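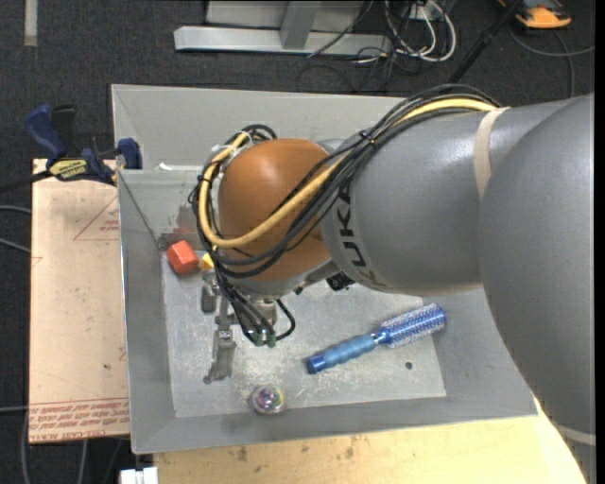

What We Learned From Our First Season of Shared Soup

When I moved to Skunville, I did not know one person on my street. I knew the bakery, the bus stop and the sound of the neighbor's radio through the kitchen wall. So when I found a small paper in my mailbox that said "Soup, bring a bowl," I went mostly because I was hungry.

This was last November. Now the soup evening has finished its first season, and I was asked to write a few words for the newsletter. I will try to keep it practical, as many readers wrote to us that they want to start the same thing in their own building.

We meet in the ground floor room of the old Stomusero shop on the corner. The owner lets us have it from 5:30 in the evening until 9, and we pay only for the electricity. There is one sink and a stove with 4 burners, one of which is slow. In the first month we tried to cook everything there and we ate very late. After that, each cook made the soup at home and used the stove only to warm it. This was much better, although carrying a full pot down the stairs is not pleasant. A towel tied over the lid helps.

For lentil soup, we count 300 grams of dry lentils for one medium pot, two onions, two carrots and a spoon of tomato paste. Salt goes in at the end. For potato soup, a cook from the Achari building uses 400 grams of leeks and no cream, and she lets the leeks go soft very slowly before she adds anything else. It takes almost an hour, and the children who say they do not like leeks eat it. I have tried to repeat it at home two times and mine was gray both times. I think my fire is too high.

Bread was our biggest mistake. Everybody brought bread and we threw away a lot of it. In January we put a sheet of paper on the door where one household writes its name for bread, one for fruit and one for washing up. The washing up line is always the last to be filled. If you start your own evening, put this sheet up on the first day.

Some people asked about money. We have a jar. You can put something in it or not, and it stands behind the door so that people do not watch each other. It has been enough for the electricity and for a second ladle, which we needed badly. With what is left we want to buy bowls for those who forget theirs.

The evening I remember best was the one with heavy snow. The bus from Damum was not running and we expected only the people from our own street, but about 20 came, in big boots, and the soup was finished very early. Then somebody went up to get eggs and somebody else had rice. We ate fried rice with pickles and stayed until the owner came to turn off the heating.

The next season starts again in the fall, when it gets dark early. Until then the room is free on most evenings, and there is talk of using it for repairing clothes. If you have a sewing machine that you can carry - or one that you cannot carry but are ready to share - please leave a note in the box by the door. We also still have a blue pot lid that belongs to somebody. It is on the shelf above the sink.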